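Sorting day at Sperling, and the red wire is finally getting a home

14 Jan 2005, by Mỹ Hồ

If you've ever dropped by the Sperling parts room looking for a piece of hookup wire, you know the feeling. You reach in for one and the whole nest comes up with it! I've been grumbling since November, so I was thrilled to hear that the wire stock is getting a proper sort this month.

The plan is pretty simple. Wire goes into blue stacking bins on the wooden table, and anything too short to strip at both ends goes in the scrap can by the door. Our shelf list says we have 2,719 pieces (I typed up that list myself, and my eyes still hurt), and most of them are red, thanks to one very generous donation from the folks at Pistotby. 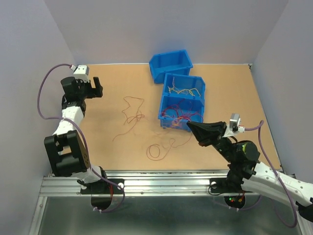
One wire at a time

I really thought the fast way would be to dump a bin out and shake it. Please don't do that. Red wire is springy stuff and it just knots up tighter. What works for me is finding a loose end, lifting it slowly and letting the loop open up on its own before you pull any more. If it snags, put it down and try the other end. I got through 80 pieces in one evening that way, with the radio on and a cup of tea going cold next to me, and I only said one bad word.

A thin piece will spring up into a nice round arch if you hold it low and leave the rest free, and that makes it so much easier to see where it wants to go.

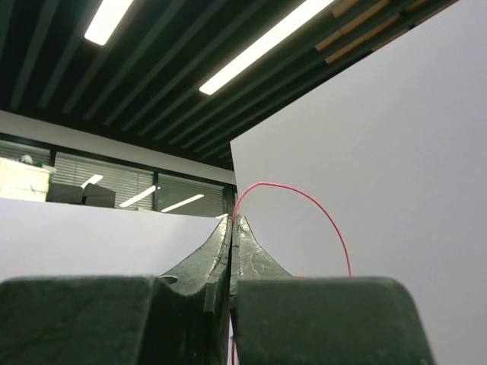 Can I still come by and pick up wire while the sorting is going on?

Sure you can, just take it from the Flandari drawers along the hallway, where there are 30 bundles already tied and labeled. Please leave the blue bins alone for now, and write what you took on the clipboard.

Twist ties are running low, by the way. We're down to 22, so if you have a bag of them in a kitchen drawer, bring it in and I'll be very happy to see you. The black wire is next on the list, and after that the Flirnari connectors, which are a whole other mess.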